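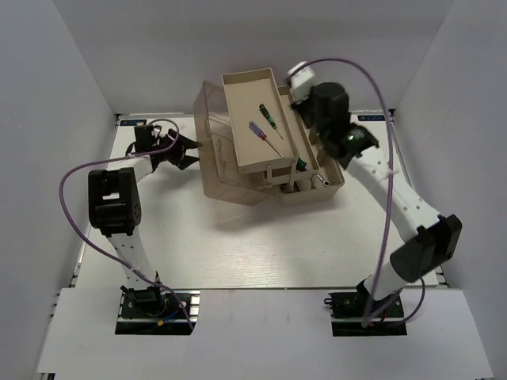
In March I went with my neighbor Itzel Sandoval to the open day of the Cárdenas tool works. The factory makes hand tools, mainly screwdrivers and small wrenches, and once a year it lets visitors walk through the halls. I repair furniture and old radios at home, so I have wanted to go for many years, but always something came between.

We took the early bus and arrived before nine. At the gate they gave us ear plugs and a paper badge, and we had to sign a page saying that we would not wear sandals. The groups had 20 people each. Our guide was Brisa Varela, who has worked in the handle department since she finished school. She spoke fast but clearly, and she waited until the slow ones had come up the stairs. I was one of the slow ones.

The first hall is where the steel arrives. It comes in long rods tied with wire, and a machine straightens and cuts them. The noise is very strong there. I could feel it in my teeth. After cutting, the rods go to a press which makes the tip, flat or cross, with one hit. Brisa let us hold a blade from before the press and one from after. The second one was still a little rough at the end, and it had a gray color, not the shine that we know from the shop.

Then comes the hardening. We could look at the furnace only through a window, and I think most of our group found this part boring, but for me it was the best. A man named Wenceslao Cisneros stood there and answered questions. I asked him why the tips of my cheap screwdrivers always break at the corner. He said they are made too hard and not warmed a second time, so the steel has no patience. I liked that expression and I wrote it down. He also told me that I should stop using them to open paint cans. I had not mentioned paint cans.

The handle hall smells sweet, like warm candy. The plastic is pressed around a metal core, and the colors are mixed in a small room at the side. Each series has its own color, and Brisa explained that the clear handles are more difficult than the solid ones, as every small bubble can be seen from outside. There was a gray bin full of handles with bubbles. Children were allowed to take one each. Itzel asked if she could also take one, and she got an orange one.

At noon we ate in the canteen. There was bean soup, rice, and a very good flan. I sat beside Isauro Valdovinos, a retired electrician, who had come for the tenth year. He told me a long story about a tool box which he forgot on a roof in the rain. The box was from Flondier, a brand I had never heard of, and he still uses it, only the latch is new.

In the afternoon there was a short talk about taking care of tools, given by Marisol Cervantes from the repair desk. I made notes and want to put some of them here:

Wipe the shaft with an oily cloth before you put the tool away for the winter.
Keep the small wrenches in the box where you can see them, or you will buy them twice.
A flat tip can be made straight again with a fine file, but a cross tip cannot.
Do not hit the handle with a hammer — she repeated this one.

After the talk the shop was open. The prices were lower than in town, but not so much lower as Itzel had hoped. I bought a set of small screwdrivers and one stubby one for 235 pesos together, and a tin of Drunorell wax which I do not really need. They did not take cards. If you go, bring cash, the next machine is beside the church and there was a line.

Some practical information for those who think about visiting. The entrance is free, but you must write to them before, and the morning groups are full first. Children under 10 may not enter the press hall. There are many stairs and the elevator is only for goods. The parking lot is small, the bus stop is 100 meters from the gate. Photographs are not allowed near the furnace window.

We missed the bus at four and waited for the next one on the wall by the gate. Itzel slept on the way home with the orange handle in her hand, and I had to wake her at our stop.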